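Pultside Wall Panel, Pale Gray

Matte wall panels for workrooms, packing areas and small shops. The Pultside has a smooth face that wipes clean with a damp cloth and does not throw glare back at people working next to it. Panels butt together with a narrow dark joint, so a single damaged panel can be taken down without disturbing the ones on either side.

The gray is slightly cool. It will look lighter or darker from one panel to the next depending on where your lamps are, so order a sample before you commit to a full room. Many customers pair it with a white bench or table set close against the wall.
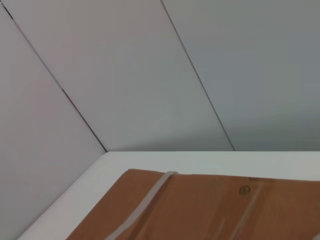
Pale gray panels with dark seams, behind a white tabletop. Flat brown panel on the table.

Each panel is 44 inches wide and ships flat, 15 to a pallet. Trim and joint strip are sold separately – see the Dobson strip page for lengths. Store panels indoors, lying flat, and leave them in the room overnight before fitting.

Item number: 3156-PG
Price per panel: $225
Finish: matte
Colors: pale gray, Alness white
Ships from: Trosness warehouse

Pallet orders go out on Tuesdays. Single panels can be picked up at the Trosness counter if you call first. Alness white is out of stock until September, and we are taking back orders for it now.

For cut sizes or a quote on a full room, write to Lionel Holroyd in the sales office with your wall measurements and door positions. Cut panels cannot be returned.

Page updated July 11, 2020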